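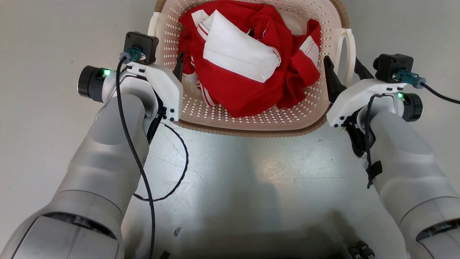 Fokar 双臂洗衣篮数据集 说明文档

Fokar 是我们在共享工坊里搭的一套双臂机器人,专门跟衣服打交道。这个仓库放的是它在洗衣篮任务上的遥操作数据,外加采集脚本、标定文件和我们一路记下来的搭建笔记。做这个项目的起因很简单:Trilthorpe 工坊里有几个人都想玩双臂,都觉得抓积木抓腻了,于是去年 11 月的一个晚上大家把手头的零件摊开一凑,发现够了!从那以后每周都有人泡在里面。

如果你也在家里或者工坊里折腾类似的东西,欢迎拿去用,更欢迎告诉我们哪里写得不清楚。

目录

数据概况
任务定义
硬件
走线
目录结构
快速上手
标定
采集流程
标注字段
已知问题
路线图
许可与引用
致谢

数据概况

版本里一共 400 条轨迹,分属 44 个采集批次。每条轨迹从双臂离开起始位开始,到操作员踩下脚踏板为止。成功和失败的轨迹都留着,失败的没有删,因为做恢复策略的人最想要的正是这部分。

每条轨迹包含三路画面(头部一路,左右腕部各一路)、双臂关节角、夹爪开合量、操作员端主臂的关节角,以及一句中文任务指令。指令是采集前写好的,不是事后补的,所以偶尔会出现指令说"拿白色的"、操作员却先碰了红色的情况,这类轨迹在 notes 字段里都有说明。

任务定义

pick_out:从篮子里取出指定衣物,放到篮子外的地面上。
put_in:把地面上的衣物放进篮子。
lift_basket:双臂各抓一侧把手,把篮子抬离地面后放回。
untangle:篮子里有两件以上衣物互相压着或缠着,只取出上面那件,下面的尽量不动。

untangle 是我们最喜欢也最头疼的一个。白布叠在红衣服上面,人伸手一捏就起来了,夹爪却很容易连下面那件一起带走。光滑的运动面料和棉布的手感差得很远,操作员从主臂上又感觉不到力,全靠看。练熟以后真的很有成就感!

篮子统一用浅米色、侧面带菱形小孔的塑料篮,两端各有一个圆角把手。选它有两个理由:把手够厚,指尖插得进去;孔洞让腕部相机能看到一点侧壁后面的布料,对深度估计是个很有意思的考验。

硬件

双臂是同一型号的镜像安装,外壳为哑光银白色。夹爪是我们自己改的:白色外壳,外侧挂一个黑色圆柱形电机模块,前脸用黑色小螺丝固定,手指换成了黑色的尖头款。早先用过平头手指,抓盒子很稳,但往一堆衣服里插的时候总是把布往前推。换成尖头之后,untangle 立刻好做多了。

每个夹爪外壳上有一颗绿色 LED,由夹爪控制板驱动。常亮表示控制板已上线并完成自检;熄灭就不要开始采集,先查供电。我们没有做闪烁编码,工坊里光线乱,闪来闪去反而看不清。

腕部相机装在夹爪外壳顶上,黑色方形模块,接头是青灰两色的插头。头部相机单独固定,向下俯视双臂之间的工作区。底盘和立柱的图纸在 hardware/frame 里,Sivakumar 分支上有一个矮一截的版本,适合层高不够的房间。

走线

这一节单独拿出来写,是因为我们在线上浪费的时间比在代码上多得多。

腕部相机的线沿手臂内侧往下走,上臂处用黑色绑带压住,绑带下面要能塞进一根手指。绑太紧,腕部一转线就会被拽,接头先松,画面随后开始丢帧;绑太松,线会垂到篮子上方,被夹爪一起抓进去(抓过,很壮观)。

左臂的线目前还是在地面上绕一个大弯再回来。这个弯给手臂伸远时留了余量,缺点是会出现在头部画面里。训练时如果介意,可以用 masks/floor_cable 里的掩码处理。我们试过把它改成顶部吊线,但吊点会随着抬臂晃动,最后还是放回了地上。

改完走线以后,请让双臂空跑一遍 scripts/reach_test.py,把每个极限姿态都走到,边走边看接头。

目录结构

data/ 轨迹本体,按批次分文件夹
calib/ 相机内参、手眼标定结果
hardware/ 图纸、螺丝清单、夹爪模型
masks/ 各批次可选掩码
scripts/ 采集、回放、检查脚本
docs/ 搭建日志,写得比较随意

快速上手

先装依赖:
pip install -r requirements.txt

取一个批次试看:
python scripts/replay.py --batch 7 --speed 0.5

回放窗口会把三路画面和关节曲线放在一起。建议第一次看的时候把速度调慢,尤其是 untangle,夹爪闭合前那一小段犹豫特别值得看,操作员往往会先用一侧手指把布挑起来一点,再合拢。

检查数据完整性:
python scripts/check.py --all

脚本会核对时间戳、画面帧数和关节数据长度。如果报 gripper_gap,请先看下面的已知问题。

标定

手眼标定每次拆装腕部相机后都要重做。标定板平放在工作区地面,双臂轮流看,每只手臂至少换 7 个姿态。地面反光时标定板角点会检测失败,把附近的灯关掉或者拉上帘子即可。

夹爪零位用 scripts/zero_gripper.py 重置。执行前把手指里的东西清干净,线头也算。

采集流程

1. 上电,等两侧绿灯都亮。
2. 运行 scripts/preflight.py,确认三路画面都有信号。
3. 把篮子放在双臂正前方,把手一左一右。位置不必精确,我们希望它有变化。
4. 按批次表放衣物。随手丢进去就好,别叠整齐,除非批次表写了要叠。
5. 操作员读一遍指令,踩脚踏板开始。
6. 做完再踩一次结束,填成功标记和备注。
7. 双臂回起始位,换下一条。

同一位操作员连续做 3 个批次就换人。手累了以后动作会变得又急又碎,从曲线上一眼就能看出来。

标注字段

task:上面四种任务之一
instruction:中文指令
success:布尔值,由操作员当场填写
operator:匿名编号
garments:衣物列表,含颜色和大致类别
basket_moved:篮子在过程中是否发生位移
notes:自由文本,什么都可能有

已知问题

早期批次的夹爪开合量有零星缺口,check.py 报的 gripper_gap 就是它。回放会做线性插值,原始文件没有改动。

头部画面里篮子上沿有时会出画。相机俯角我们调过几回,照顾了近处的指尖,就照顾不到篮子远端。需要完整篮子轮廓的话,请按 calib 里的外参配合腕部画面使用。

地面是浅灰色的光滑地面,手臂会在上面投下很重的影子。用颜色阈值分割的方法在阴影区基本失灵,学习类方法影响不大。

衣物种类偏少,红色运动款出镜率很高。想要更丰富的布料,请等下一版,或者来工坊带几件旧衣服!

路线图

接下来想加毛巾和袜子,袜子配对是大家投票投出来的第一名。Pratitby 那套触觉指尖也在试装,尺寸已经对上,卡在固件上。叠衣服暂时不做,先把"拿得干净"这件事练扎实。

许可与引用

数据按 CC BY 4.0 发布,代码按 MIT 发布。引用时写明 Fokar 数据集和所用的批次号即可,有批次号我们才好帮你查问题。

提 issue 请附上批次号、脚本输出和系统版本。硬件问题请附照片,尤其是接头那一侧。

致谢

感谢 Ute Baumgart 画了尖头手指的第一版模型,并且一遍遍重打到合适为止。感谢 Trilthorpe 工坊每一位坐到主臂前面试过手的人,你们的备注栏比正文好看。

最近更新:7月13日,星期二。补充了走线一节,修正了 zero_gripper.py 在右臂上的方向错误。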